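Parking on the access road: what we ask from August

Many of you have written to the office about the parking strip along the access road, and I try to answer the most important points together, so that everybody has the same information. Please excuse that it became a little long.

The strip belongs to the road and not to any of the houses. It was paved so that visitors, tradesmen and residents with a second car can leave a vehicle there for a day or two. In the last years it has become something else. Trailers stay over the whole winter, vans are left for the weekend and then for the month, and the people who come in the evening with shopping find nothing free and turn around in front of somebody's gate.

Florian Haslinger looked through the letters of the past year. Of the 156 households in our area, 11 have complained in writing, and most of them about the same two things: vehicles that are not moved, and vehicles that stand too close to the corner of the side street. The second point worries me more. When a tall vehicle stands near the corner, a driver coming out of the side street must roll forward very far before he sees who is coming on the main road. Children on bicycles come there in the morning at half past seven, and they are fast.

From August we ask everybody to follow these rules.

Cars and vans may stand on the strip for up to 12 days without being moved. If you go on holiday for longer, please park on your own ground or ask a neighbour to take the key.

Trailers that are not coupled to a car should be taken away after one night. If you have building work and need a trailer or a container for longer, write to the office before it arrives, with the name of the firm and the days. Zalico and Pfister, who are doing several roofs this summer, have agreed to this already and will use the gravel place behind the workshop.

Keep at least one van length free at each corner. We will not paint a line for the moment. The road was never marked and the offer we received from Cornow for marking the whole length came to 1666 euros, which we would like to spend on the drainage first.

Attachments such as snow blades, bicycle racks and tow bars should be taken off when they are not in use. A blade at the front makes a short vehicle long, and it is at the height of a child.

If you put a notice behind the windscreen, please write on it a telephone number and the date until which you need the place. A notice with only "back soon" does not help the person who wants to know.

I also want to say something about the edging stones, as I was asked about them by several people. The stones between the strip and the road are old and were laid by hand. They are not level, and weeds come up between them each spring. Please do not use weedkiller there, the rain carries it to the gardens. Primico will go along them with a brush machine in the autumn, and for that morning the whole strip must be free. I will announce the day in the next newsletter and by a note in the letterboxes.

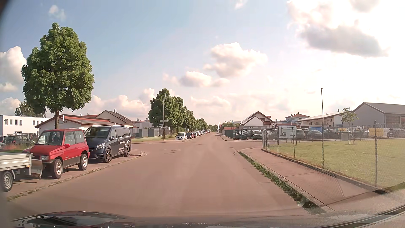
Severin Moser finds the 12 days too generous and would prefer a week, with a disc behind the windscreen as they have it in the town. He also writes that the big vehicles should all go to the end away from the side street, and the small cars to the corner, so that one can look over them. I find the second idea good and we can try it immediately without any rule, if the owners of vans agree. About the disc I am not so sure. Somebody would have to control it, and I do not want that neighbours begin to write down the numbers of each other.

Whoever has a van or a trailer and does not know where to put it can come to the office before noon. There are still two covered places to rent by the month behind the workshop, and the price is on the door. Comments to the rules please in writing until the end of July.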